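Kaufladen in Wernen hat wieder geöffnet

Mittwoch, 19. April 2023

Ich gebe es zu, ich bin eigentlich nur wegen des Kaffees hingegangen. Und dann stand ich doch fast eine Stunde vor dem Kaufladen in der Stadtteilbibliothek Wernen und habe zugeschaut, wie ein Mädchen im Regenmantel ihrem Opa eine Zitrone verkauft hat (für 300 Euro, er hat ohne zu murren bezahlt!).

Seit heute Vormittag ist die Spielecke im Erdgeschoss also wieder auf. Im März war sie zu, der Boden musste raus, und wer kleine Kinder hat, weiß, wie lang so ein Monat werden kann. Jetzt liegt dort heller Belag, die Theke steht quer vor dem Fenster, und das Obst ist in flache Kisten einsortiert, schön niedrig, damit auch die Kleinsten drankommen. Die Waage ist noch die alte. Sie zeigt immer sieben Kilo an, egal was draufliegt, und ich bin sehr froh, dass niemand sie repariert hat.

Suqin Hao leitet die Kinderbibliothek und hat in den vergangenen Wochen die Sachen für den Laden zusammengesucht. Ein Teil kommt aus dem früheren Spielzeuggeschäft Cheng in der Bahnhofstraße, das bei der Auflösung mehrere Kartons abgegeben hat, der Rest aus Spenden. »Wir haben jetzt sehr viel Gelbes«, hat sie mir erzählt und gelacht. Bananen und Zitronen bekommt man offenbar geschenkt, Kartoffeln dagegen will keiner hergeben. Wer also daheim noch Gemüse aus Holz oder Kunststoff liegen hat, gern auch mit Macken: Abgeben kann man es an der Ausleihe, am liebsten bitte schon abgewaschen.

Apropos abwaschen, danach hatten mich ein paar Leserinnen im Vorfeld gefragt. Die Spielsachen werden jeden Abend nach Schließung durchgesehen, und was klebt, kommt ins Spülbecken. Stoffteile gibt es im Laden keine mehr, die alten Filzerdbeeren sind in Rente gegangen. Schade, die mochte ich.

Bezahlt wird übrigens mit Pappmünzen, die die Vorschulgruppe aus Sirevness gestempelt hat. Nach nicht mal einer halben Stunde war die Kasse leer und das ganze Geld steckte in Hosentaschen. Frau Hao lässt deshalb nachstempeln. Falls Sie heute Abend eine Münze in der Waschmaschine finden, bringen Sie sie doch beim nächsten Mal wieder mit!

Geöffnet ist die Spielecke zu den normalen Zeiten der Bibliothek, der Eintritt ist frei, einen Ausweis braucht man nicht. Es dürfen höchstens 20 Kinder gleichzeitig hinein, bei Regen kann es also eng werden. Kinderwagen bitte im Flur abstellen, der Platz neben dem Aufzug muss frei bleiben. Ab Mai soll es außerdem einen Vorlesenachmittag rund ums Einkaufen geben, jeweils 30 Minuten, und danach wird der Laden aufgesperrt. Einen genauen Termin habe ich noch nicht, ich trage ihn nach.

Den Kaffee gab es dann auch noch, aus dem Automaten im Flur, und mein Sohn hat mir Obst dazu verkauft. Über den Preis reden wir noch.

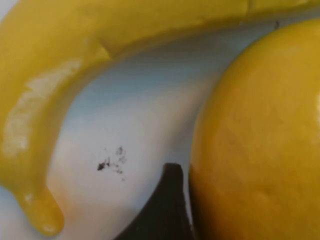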